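Flevia (art lending library)

From the open encyclopedia of small museums and collections

Flevia is an art lending library in the town of Zollstead, where anyone with a local address can borrow a painting, print, drawing, photograph or small sculpture and live with it at home for a season. It was founded by the printmaker and teacher Birutė Dzene, and it has grown over the years from a few racks in a former bank on Broltgate into a collection of 3000 works, a good many of which are, at any given moment, hanging over somebody's sofa or propped up on a kitchen shelf.

The name is usually said with the stress on the first syllable, although people who live on the east side of town stress the second, and the library itself answers happily to both.
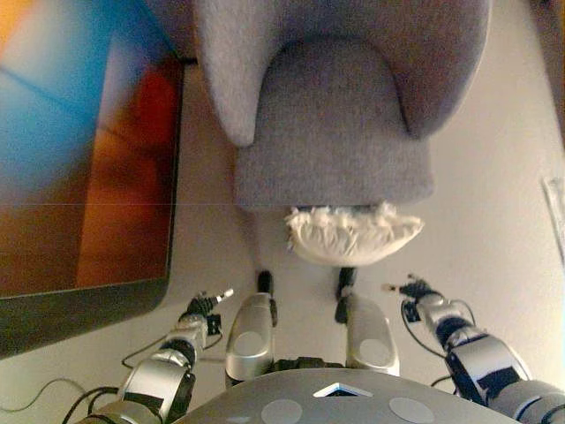
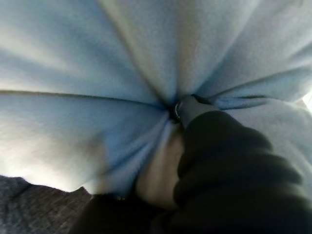
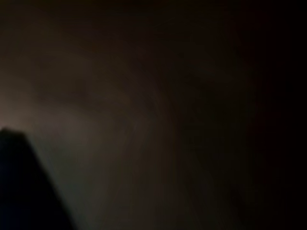

Top to bottom: gray upholstered armchair, seen from above; light blue fleece, gathered to a point; patch of dim grayish-beige light.

Background

Lending libraries for art are an old idea and a surprisingly widespread one. In many parts of Europe they have been attached to public libraries, art societies and city museums, and the principle is nearly always the same: a picture goes home with a borrower, stays for a fixed number of weeks or months, and then comes back to be looked over and lent again. Some charge a fee, some ask only for a deposit, and a few let the borrower put the money toward buying the work in the end.

Dzene had used a library of this kind as a student, when she borrowed the same small etching of a harbor wall so many times that the desk clerk stopped asking which number she wanted. She later wrote, in the first of the library's yearly booklets, that she learned more from that etching than from whole afternoons in museums, because she saw it at breakfast, in bad light, when she was tired, and once with the flu. When she moved to Zollstead to teach, she found a town with plenty of working artists and two commercial galleries but no place to borrow anything, and she began asking her colleagues whether they might each part with a piece or two.

Founding and early years

The library opened in March with 140 works, most of them on paper and nearly all of them by artists living within a day's drive. The old bank on Broltgate was drafty and rather grand, and the former vault turned out to be a fine, dry place for the print drawers, so the prints went in there and the larger canvases had to make do with the counting hall. Borrowers filled in a card by hand, and the card was then kept in the slot where the work had been, so that a visitor flipping through the racks would come upon a name and a return date in place of a picture. This habit has been kept up, even though loans have long since been recorded on a computer as well.

The early years were lively but short of money. Frames were the main trouble. Many of the donated works came in without any, and a picture that is going to be carried home on a bus needs a sturdier frame than one that will hang in a gallery for a month. Dzene and a local joiner settled on a plain ash molding with a deep rebate and screwed corners, made in four standard sizes, so that a cracked frame could be swapped for a sound one in a few minutes. It is known in the library as the Lepik frame, after the lane where the joiner had his shop, and other lending collections have since asked for the drawings.

The collection

The collection is kept in racks and drawers that borrowers can go through on their own, with no need to ask for anything to be brought out. Prints make up the biggest share, with lithographs, woodcuts and etchings especially well represented, and after them come paintings, photographs, drawings and a shelf of small sculptures, chiefly in fired clay and cast bronze. There is also a modest group of artists' books, which are lent in a padded case with a pair of instructions tucked inside the lid – one for the book, and one for the case, whose clasp is a little tricky.

New works come in by gift and by purchase. A purchase round is held once a year, and any artist may bring up to three pieces. The choice is made by a panel of borrowers drawn by lot, and its tastes have naturally wandered a good deal from one year to the next. One panel bought almost nothing but landscapes, and the next, perhaps in reply, came home with a run of hard-edged abstract screenprints that stayed on the racks for a couple of years before they suddenly became some of the most requested things in the building.

Works that have not been borrowed for a long stretch are moved to a rack near the front door. The library calls it the patient rack, and there is no fee for anything taken from it.

Borrowing

A loan runs for 100 days and can be renewed once, provided that the work has not been reserved by someone else. Each household may have up to four works at a time. The fee depends on size and not on the reputation of the artist or the value of the piece, a rule that Dzene insisted on from the start, in the belief that people would otherwise choose with one eye on the price. Damage through ordinary wear is covered by the library, and borrowers are asked to keep works away from radiators, steam and direct sun.

Schools and clinics can borrow in sets. The sets are put together around a loose theme, such as weather, night, or hands, and there are 32 of them in circulation. The weather set is the one most often reserved.

Events and publications

Two or three times a year the library holds a return evening, at which borrowers bring back a work in person and say a few words about what it was like to have it around the house. These talks are informal and tend to run over. A selection is printed in the yearly booklet, along with a list of new works and an essay by a guest writer. The next return evening is set for Tue 21 April in the counting hall.

See also

Artists' multiples
Print rooms and study collections
Public art collections in Zollstead
Lepik frame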